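Robot arm trials halted at Staltby after gripper fault

Trials of a small robot arm at the Suneo workshop in Staltby have been stopped after its gripper failed to release on command, the company said on Monday.

The fault came up twice in one afternoon during handling work with light household and craft objects. On the second occasion the arm carried on to its next position with the object still held, and an operator pressed the emergency stop. No one was hurt.

Suneo said the arm had completed 1,199 pick-and-place runs before the first failure. The gripper is made by Clondesico, which has asked for the unit back and has told other users of the same model to check the cable at the wrist joint. Early checks suggest the cable had worn where it bends, so that the signal to open did not always get through — the arm's software took the silence as a normal release.

Some 70 grippers of this type are in use, according to Clondesico.

The trials were part of Beyene, a project looking at how robots cope with hanging and easily tipped things. Calligraphy brushes on a carved wooden rack were among the objects used.

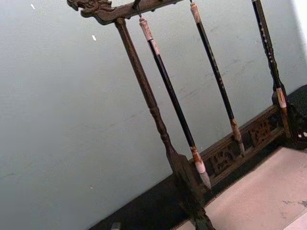 Suneo has since added a check that stops the arm if the gripper does not confirm it is open. Speed will also be limited when work starts again — the company expects that to be in May, once a replacement gripper has been fitted and tested for 5 days.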